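Diltcombe Racing List
Re: Gate draws and the June handicap at Flurkulcombe
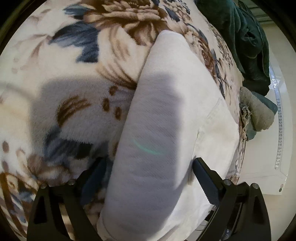 Reply to the gate question

Hello everybody,

I've been meaning to answer this since breakfast and then the phone went, and then the phone went again, so forgive me if half of you have already moved on to arguing about the going. It's a good question and I've had my own troubles with it over the years, mostly the expensive kind!

Here's the part of the earlier message I want to pick up on:

> I've been following the Stetau form since spring and I still can't
> make sense of the wide gates at Flurkulcombe. My brother-in-law says
> anything drawn past the middle is a waste of a bet. Then last time
> out the winner came from gate 11 and I tore up my ticket and ate a
> sandwich in the car. Is the draw really that big a deal, or was I
> just unlucky? Also, does anyone know if the June handicap is still
> going to be run over the shorter trip?

First off, my sympathies about the ticket. I've eaten a few of those sandwiches myself.

Your brother-in-law is partly right, and I would let him have that much at the dinner table. Over the short trip at Flurkulcombe the first bend comes up awfully quick, and a horse stuck out wide either has to burn itself up getting across or sit three deep the whole way around. I've seen some lovely animals beaten that way. But over the longer trip they have a good 300 yards of straight before they have to turn, and a jockey with any patience can drop in behind the leaders and save ground. If I remember right, that's how gate 11 got home for your winner. He was tucked in by the time they reached the trees, and when the inside horses started to get tired he just went around them.

The thing I look at before the gate number is who is drawn on either side. If there are a couple of fast starters just inside your horse, they'll often clear out and leave a nice big hole to slide into. If the ones inside are all slow beginners, even better, you can cross over at your leisure. It's when you get a bunch of horses with the same middling speed all lined up together that you end up in a traffic jam. I write a little F or S next to each name on the card (fast or slow, I'm not a complicated person) and it has saved me more money than any tip sheet ever did.

I'd also keep an eye on the rail. They move it out a few yards when the inside gets chewed up, and on those days I'm quite happy to be drawn wide. The Diltcombe club puts the rail position on the board by the saddling ring, but it's low down and easy to walk past when you're carrying two coffees.

As for the June handicap, the last I heard it was staying at the longer trip, with the prize for the winner going up to 1,000. I haven't seen the final conditions, so please don't go placing anything on my say-so. If somebody has the printed program, would you post it to the list? The copy I was sent came through sideways and I could read only the top half.

I do have a soft spot for Mac Suibhne in that race if he goes. I know, I know, he's been beaten a long way in his last 2 and he sweats like anything in the parade. But both of those were over the short trip on hard ground, and he was still running on at the end when most of the others had had enough. Give him some rain and a bit more distance and I think he'd surprise a few people. I'd take him from any gate, even the car park. I said the same last summer and he finished fifth, so weigh that as you like.

I'm planning on being there by noon and will be down near the winning post, on the side with the shade. If you're coming over from Stetau, take the back road past the feed store, as the main gate gets very slow after one o'clock. Come and say hello, and bring the brother-in-law. I'd love to hear how he picks them.

All the best, and good luck to everyone's horses except the ones running against mine,

Your friend on the rail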